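Keeping Quality of Sandwich Bread Made With Three Preferments
Student project report, Baking and Pastry Certificate, second term
Clodagh Mac Mathúna
Wednesday, March 28, 2018

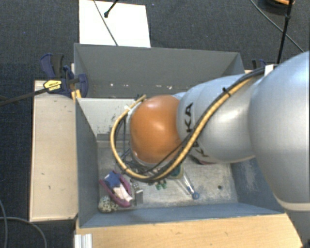

Figure 1. Robot arm with orange joint cover over a grey bin.

1. Background

In the first term we made pan bread by the straight dough method only. The loaves were good on the day and dry by the second morning. Our instructor suggested that a preferment might slow this down, and that became my project. A preferment is a part of the flour, water and yeast that is mixed ahead and left to ferment before the final dough.

I compared three of them against the straight dough: a poolish (equal weights of flour and water), a biga (a stiff mix), and old dough held back from the previous bake. The question was which loaf would still make an acceptable sandwich after two days in a bag.

2. Ingredients and equipment

All loaves used the same bread flour from Pument, bought in one order so that the lot would not change partway through. Yeast was instant. Salt, sugar and soft butter were kept at the same percentages in every formula. The total flour in each batch was 2000 grams, counting the flour in the preferment.

Mixing was done in the Jadoon spiral mixer in the school's small kitchen. The deck oven was shared with the morning croissant group, so all bakes were in the afternoon.

3. Method

Each preferment was mixed the evening before and left covered on the bench. The biga went in the cooler section by the back door because it had risen too far in a trial run. The old dough was kept in the refrigerator and brought out an hour before mixing.

Final doughs were mixed on low speed until the flour was wet, then on second speed until a small piece could be stretched thin without tearing. I adjusted the water temperature to bring each dough out of the bowl at the same warmth. The bulk rise included one fold. Pans were filled to the same weight and proofed until the dough stood just over the rim.

Each type was baked on 4 separate afternoons. Loaves cooled on racks overnight, then went into plastic bags, tied, on the same shelf.

For tasting, I cut slices from the middle of each loaf and gave them to classmates on plates marked with colored stickers. They scored softness, flavor and how well the slice held together with butter spread on it. Tasting was done the morning after baking and again two days later. The Stekolari café downstairs also took leftover loaves and sent back comments, which I read but did not score.

4. Results

On the first morning the differences were small. Tasters liked the straight dough for softness and the poolish for flavor. A few people could not tell the biga loaf from the straight one.

After two days the order had changed. The poolish loaf was scored softest, with old dough close behind. The biga loaf had the best flavor by then but was firmer, and the crust had turned leathery in the bag. The straight dough was last in every category and crumbled under the knife.

The old dough loaves varied the most. One afternoon the piece I had saved was older than it should have been - the kitchen had been closed the day before - and that batch tasted sour. I left its scores in because this would happen in a working bakery too.

5. Problems

The proofing cabinet ran warm on one side. I moved pans around halfway through after I noticed it, but the first bake was already done. The tasting panel was also not the same each time, as people had other classes. I would use a fixed panel if I repeated this.

Roughly 300 grams of dough stuck to the mixer bowl on the first poolish batch. Holding back a little of the water until the dough came together fixed most of that.

6. Conclusions

For a bakery selling sliced sandwich bread I would choose the poolish. It takes a few minutes the night before and needs no change to the baking schedule. Old dough is cheaper to run if the shop bakes daily, but it has to be dated and used on time.

I did not test a sourdough starter or a cooked flour paste. Both are used for soft bread and would be a sensible next project. The formulas and score sheets are in the class binder under Nomen, the name we used for our work group.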